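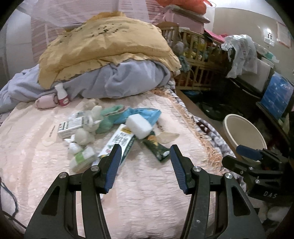

Toothpaste and other small things on the pink cover.

I have been an alternate at tennis tournaments four times now, and in May I finally got to play a match because of it. Some readers asked me how this works, so I will try to explain it from the side of the person who sits on the bench with the bag between his feet.

First, the level. I play in adult open tournaments, the kind where a few people played in college a long time ago and the rest of us learned from an uncle. My ranking in our regional list this spring was 1525. With this number you are not accepted directly to a tournament like the one in Clonton, where the draw has 32 places and there are more players than places. You pay the entry fee and you are put on the alternate list. I was number 12 on it.

Number 12 sounds hopeless. But the list moves a lot during the last days. Players get sick, they hurt the back, they see who they play in the first round and suddenly they have a work meeting. When the draw was published I was already number 5, and the evening before the first matches I was number 3. At this point you must decide if you travel or not. The rule in Clonton is that an alternate has to sign in personally at the desk before 8:30 in the morning. If you are not there, you are removed, also if your phone is on and you live ten minutes away.

From Ekville to Clonton it is two hours with the bus, and the first bus does not arrive before 8:30. So I had to go the evening before and sleep there. I counted what it costs. The entry fee they give back if you do not play, minus a small amount for administration. The room and the bus they do not give back, of course. Together these two were 100 dollars. For a match which maybe does not exist, this is a lot, and my wife told me so in a friendly way. I went anyway.

In the morning I was at the desk at 7:50. The other alternates were already there. There is a strange mood among alternates. Everybody is polite, and everybody watches the parking lot. When a car comes in and a man gets out with a racket bag, you feel a little disappointed, and then you feel ashamed that you wished him a flat tire.

The man in front of me on the list was Teun Timmermans. He has done this for many years and he taught me a few things while we were waiting.

You should warm up early, when the courts are still free, and then again every hour a little bit with a rope or with short runs behind the building. When your name is called you have ten minutes, and the opponent is already warm and annoyed. You should eat small things and not a real lunch. You should not follow the draw too closely, because you begin to prepare for one opponent and then you get another one. And you should tell the desk where you sit. He said he once lost his place because he was in the restroom, and the next one on the list was standing directly in front of the desk.

At nine the first player did not show up. There is a waiting time of fifteen minutes before he is out, and for these fifteen minutes the whole bench was very quiet. Then the first alternate went in. At 10:30 a woman from the desk came outside and said that a second player had called with fever. This was the place of Teun. He shook my hand and went in quite calmly, like somebody going to the dentist.

Then nothing happened for a long time. I read all the posters at the clubhouse. I learned that the club sells used balls for dogs. The last first-round match was planned for 2:00, and at 1:40 I was thinking about the bus back. Then they called my name, and I did not react, because they said it in a way I had not heard before. The second time I understood.

My opponent was a player from Skoltlow with the name Chaudhry, left-handed, with a serve that goes very far to the outside. I had never played a left-handed player with a good serve. In the first set I stood in the wrong place the whole time. It was 6-1 for him, and it was fast. In the second set I moved two steps to the left when he served on the advantage side, and I also stopped trying to hit the return hard. I only blocked it back, high and to the middle. This he did not like. I won the second set 6-4, and I am still proud of one game at 4-4 where I was 0-40 behind.

In place of a third set we played a match tiebreak to ten. I lost it 10-7. I made a double fault at 7-8, which I have thought about in the shower on several days.

A few practical points, for those who consider to do the same.

Ask by email before you travel if the sign-in is in person or by phone. It is different in each tournament, and the website is often from last year.

Ask also if the alternate takes exactly the place of the missing player in the draw. In Clonton it is like this. It means you can get the first seed, or you can get somebody weaker than you. It is pure luck.

Bring cash. The small kitchen at the club did not take cards, and the next shop is on the other side of a road that you don't want to cross on foot.

If a player withdraws after the first point of the match, it does not help you, the opponent simply goes to the next round. I did not know this and I sat one more hour for nothing at my first tournament.

Teun won his match, by the way, and lost in the second round to the third seed. He wrote me that he is already on the list for the next one in Skoltlow, in front of me again.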